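Against the All-Tile Floor

The current preference in small commercial interiors is to run one hard floor finish from the entrance to the back wall and put all the decorative work on vertical surfaces. The arguments for it are sound as far as they go. A single finish is cheaper to lay, cheaper to stock for repairs and easier to keep clean. I have specified it myself, most recently for the Jarkura tea room, and I no longer think it should be the default.

The first problem is the grout line. White tile with dark grout is chosen because dark grout hides soil. It also produces a strong grid, and a grid is the most demanding pattern that can be placed under a wall panel. Any panel that is not parallel to the joints shows the error along its whole base. At Jarkura the walls were out of square by a small amount that would have passed unnoticed over carpet or cork. Over tile it was visible from the door. We trimmed 6 panels at the bottom edge and it is still visible from the door, to me at least.

The second problem is reflection. Suppliers quote gloss as a cleaning benefit. In a room with dark decorated panels it is also a lighting condition. Teal absorbs most of what reaches it; a glossy white floor returns a large share of it upward. The lower third of the panel ends up lit from below, and thin gold or peach line work reads very differently there than it does at eye level. Camusus sells its panels from a showroom with a matte gray floor. Customers approve a sample under those conditions and then install it over something else entirely.

The third problem is sound. Tile underfoot and rigid panels on the walls leave the ceiling to do all the absorbing. The Omach system, which a number of cafes now use, has a felt backing, but the backing faces the wall and does little for speech in the room. I took readings at Jarkura at two in the afternoon and again near closing. The difference between a quarter-full room and a full one was greater than any finish on the drawings could have corrected.

Cost is usually where this discussion stops. On the Jarkura job, tile for the full area came to 2,412 before labor. Replacing the seating zone with cork would have added more than 1,000. That is a real sum for a small operator, and I do not dismiss it. It should be set against the cost of altering panels on site, which was not in anyone's estimate.

My recommendation is limited. Keep tile at the entrance, the counter and the service route. Use a matte finish where decorated panels come down to floor level, with grout one or two shades off the tile — enough to hide wear, too little to draw a grid. The Jacquet range includes a suitable gray. Ask for the panel sample to be stood upright on the actual floor before it is approved.

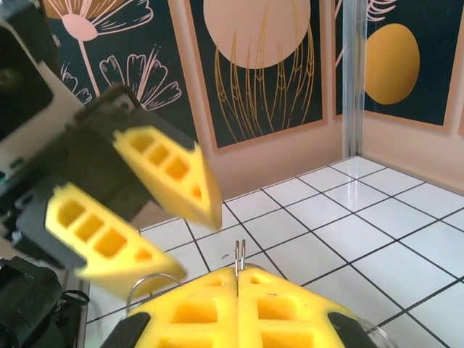 Unnamed reader: I would keep the dark grout. We went one shade off white in our shop and after 7 months the route to the counter was a different color from the rest of the floor. The echo I agree with completely.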